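Gatotside back room – my Wednesday walk-through, with comments
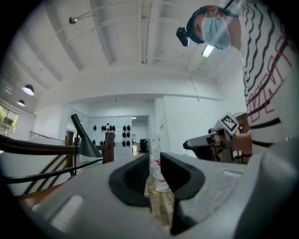
I do this check on Wednesday before the place fills up, and I always start with my neck cranked back because ceilings get forgotten! This is the old part of Gatotside (the stone by the door says 1857), so I go slowly. We have exposed beams with ducts and pipes running between them, a little spotlight on its thin rod, and the round pendant lamps over by the window. All of that collects dust like you wouldn't believe, and I put the rod and the lamp fittings on the list by name so I don't skip them.

CEILING AND LIGHTS
Beams, no new cracks or flaking paint – OK
Ducts and pipes, joints and brackets – OK, one bracket I want to look at again from the ladder
Spotlight rod tight at the ceiling – OK
Pendant lamps, cords and caps – OK, but dusty on top. My fault, I ran out of time last month.
Fluorescent tube, no flicker or buzz – OK. Spare tubes are on the Siromar shelf, 3 left.

FLOOR
Planks level, no raised nail heads – needs work. One board near the door lifts when I step on the end of it. I put tape down for now and I'll screw it back before the weekend.
Finish, no slick spots – OK, the Brunet floor oil is holding up great and I love the color
Cords kept off the walkway – OK after I moved one (grr)

WINDOW AND EXITS
Window opens all the way and latches – sticky, I had to lean on it. Bushes outside could use a trim too.
Exit door clear for its full swing – OK
Hikon extinguisher, pin and gauge – OK, tag signed

SUPPLIES
First aid box – bandages fine, 5 pairs of gloves left, please tell me if you take the last ones!
Face masks – fresh box of 200 opened
Flashlight – dead again, new batteries in

STILL OPEN
Floorboard by the door, window latch, bracket on the duct. I'll bring the tall ladder next time and do the lamp dusting on the same trip.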